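Tonow Planner, version 4 : j'ai craqué, je raconte

Bon, je l'avais dit dans mon billet de décembre, je ne voulais plus toucher à un planificateur de mouvement payant. Et puis la version 4 de Tonow est sortie, un collègue m'a prêté sa licence d'essai, et me voilà onze jours plus tard avec un avis (plutôt bon, je vous le dis tout de suite !).

Pour situer : chez nous, le banc sert au démontage de PC de bureau. Un boîtier couché, ouvert, et un bras qui doit aller travailler dedans sans arracher la nappe SATA au passage. C'est étroit, plein de tôles qui brillent, avec une cage de disques pile là où le poignet aimerait passer. 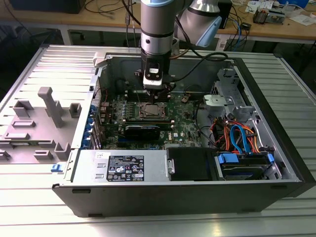 L'installation, d'abord. 532 Mo, deux dépendances à compiler, et une doc qui suppose que vous connaissez déjà Pindovton, leur format de description de cellule. Moi je ne connaissais pas, j'y ai laissé une matinée. Une fois le fichier écrit, par contre, quel confort ! On déclare les volumes interdits, on donne une marge, et le planificateur propose des descentes bien verticales, sans ces coudes bizarres que me sortait mon ancienne chaîne. J'ai mis 4 mm de marge côté cage, il les a respectés à chaque essai.

La perception, c'est un module à part, Namboodiri, vendu avec le reste. Là je suis plus partagé. Le recalage de la carte mère est rapide et il accroche bien sur le cadre du socket, mais les câbles, aïe. Il les traite comme un gros bloc rigide, alors on se retrouve avec un volume interdit énorme et des trajectoires refusées sans raison valable. J'ai fini par dessiner la zone à la main. 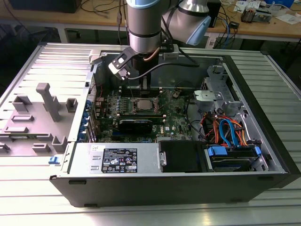 Autre détail qui m'agace : quand une trajectoire est refusée, le message dit « collision » et basta. Avec quoi ? Débrouillez-vous. Le greffon libre Flilelthorpe colore le segment fautif dans la vue 3D, installez-le dès le premier jour, vous me remercierez.

Côté contrôle, rien à redire. La mise en vitesse près de la cible est douce, on règle le ralentissement avec un seul paramètre, et l'arrêt logiciel se reprend sans tout replanifier (ça, j'en rêvais depuis longtemps).

Est-ce que je l'achète ? Pour le planificateur seul, oui, la demande est déjà partie. Pour Namboodiri, j'attends qu'ils s'occupent des câbles, et en attendant je garde mes zones faites main.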